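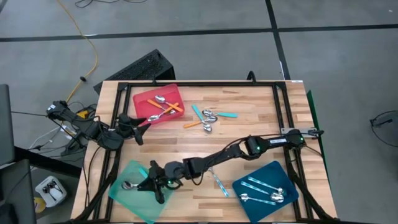
Figure 1. Spoons and trays on the plank worktable, sorting by handle under way.

Does colour coding help anyone put cutlery away?
Student project report, Sarnevden, 2024-01-25

The Ullov canteen guide claims that cutlery with coloured handles "sorts itself". We doubted this from the start, and after a term of looking at spoons we still do, though less than we did in October.

Our idea was simple. Spoons with orange, teal and blue-and-white patterned handles were to go into three trays, one kind to a tray. We bought the trays from Emell because they were cheap and came in red, green and blue. In hindsight this was a poor choice. Orange handles go in the red tray, which most people guess. Teal is the trouble. It sits somewhere between the green tray and the blue one, and the blue one we were sent is itself a dark teal-blue. The patterned spoons belong there, but that has to be learnt.

The pile in the middle of the table in Figure 1 shows the other difficulty. Two teal spoons and an orange one lie across each other, and where handles cross, the colour you notice first may belong to the spoon underneath. Bowls are no help, as they are all silver.

We logged 2206 placements. Of these we threw out 206, mostly from the first week when the rules were still changing, and kept 2000. In 674 of the 2000 the spoon was moved a second time before the tray was judged finished. The Janevski method counts such moves as "corrections". We are not convinced — some were plainly just tidying, and our log sheet had no column for that.

What we can say is that orange gave us little bother and teal gave us plenty. Whether that is down to the handles or to our trays we cannot tell from this data. A repeat with plain white trays would be the obvious check.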